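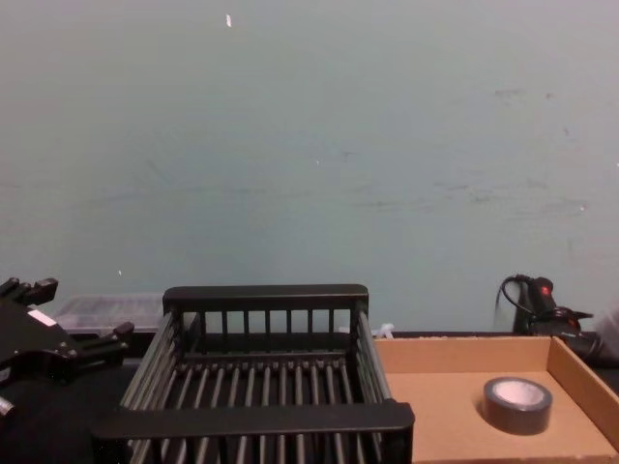
Surely everyone already knows how to put a plate in a rack! A student at the Tevinby evening class raised this in the very first session, and it is a fair place to begin. Most of us can set a plate in a rack. Far fewer of us have ever thought about why the rack is shaped the way it is, or why the bench beside it fills up with boxes and trays, and that is where the subject gets exciting.

Chapter 16
The Rack, the Tray and the Box

Before you read
Look at the place where you dry dishes at home. What else is kept within arm's reach of it? Make a quick list and hang on to it, as you will need it for the activity on page 200.

In Chapter 15 we looked at things that hide what they hold: drawers, bins, cupboards with doors. Now we turn to things that leave it in the open. A dish rack is a wonderful object to study because there is so little of it - a few rails, a row of rods, and a great deal of air. The air does much of the work. Water needs a way down and moisture needs a way out, and every gap between two rods gives it one.

The rods have a second job, too. Spaced evenly, they sort whatever is put between them. Slide a plate into a gap and it stands on its edge, apart from its neighbor, without anyone having to balance it. 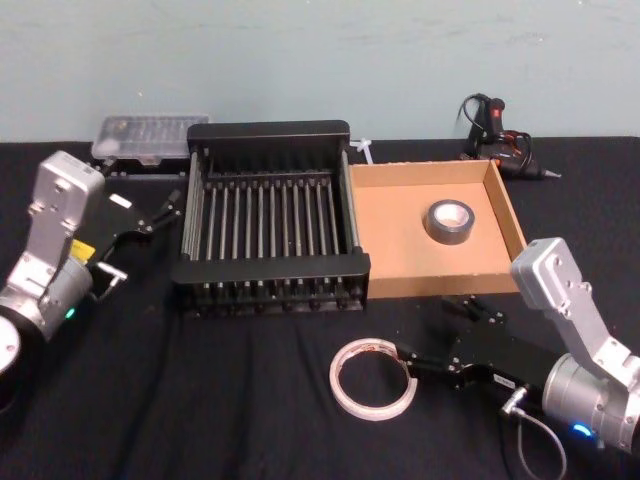 Small loose items are another story. A roll of tape, a bottle cap or a teaspoon gets nothing from a row of rods, and a spoon may drop straight through. These things want a solid floor and a low wall, and a shallow cardboard tray gives them both for next to nothing. Put a lid on the idea, make the sides see-through, and you have the plastic storage box, good for whatever you use less often but still want to find.

So we have three holders and three very different ideas about keeping things! Section 16.1 takes up the rack and the spacing of its rods. Section 16.2 moves on to trays, with a cutting pattern you can try on any spare carton. The Vadance kitchen plan, which you met in Chapter 9, comes back in Section 16.3, this time with its counters full.

Key words for this chapter: rail, rod, spacing, drainage, open storage, closed storage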